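In defense of the big folding table

I have folded laundry on beds, on couches, on the lid of the machine and, for one bad winter in Brurnosden, on an ironing board. I am here to tell you that all of those are wrong, and that the finest thing you can do for your clothes is to give them a proper flat table at hip height.

I came to this at the Jadero, the shared laundry room down the street from my apartment. It has long tables, good light and a clock that runs 3 minutes fast. The first time I emptied a load out there I was done in 23 minutes, bedding included, and I walked home with square corners and no ache in my back. I was thrilled! I told everyone at dinner, and they were very patient with me.

People say a bed is just as good. It's big, it's free, it's right there. But a bed sinks. You smooth a sleeve and the mattress swallows it, and by ten at night you're shoving the whole pile onto a chair so you can sleep. A table holds still. It lets you press a knit flat with your palm and feel the ribbing line up under your fingers – a small pleasure, and I will defend it to anyone. 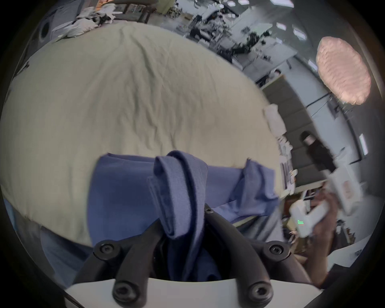 A blue knit with a ribbed hem, up against the big cream bedding.

My other strong opinion concerns order. Most people start with the small stuff, the socks and washcloths, to feel they're getting somewhere. Start with the big pieces! A duvet or a fat pillow takes up half the room you have, and everything else ends up draped over it or lost beneath it. Get it folded or out of the way, then do the knits while you still have some patience, then the denim, which can take care of itself.

And please, fold your sweaters. My old landlord on Berhe Street hung every one he owned, and they all had little points at the shoulders, like a row of startled cats.

I know a table takes up space. Mine is a secondhand door on two trestles, and it fills most of what the lease calls a dining area. We eat on the couch now, and the laundry has never looked better.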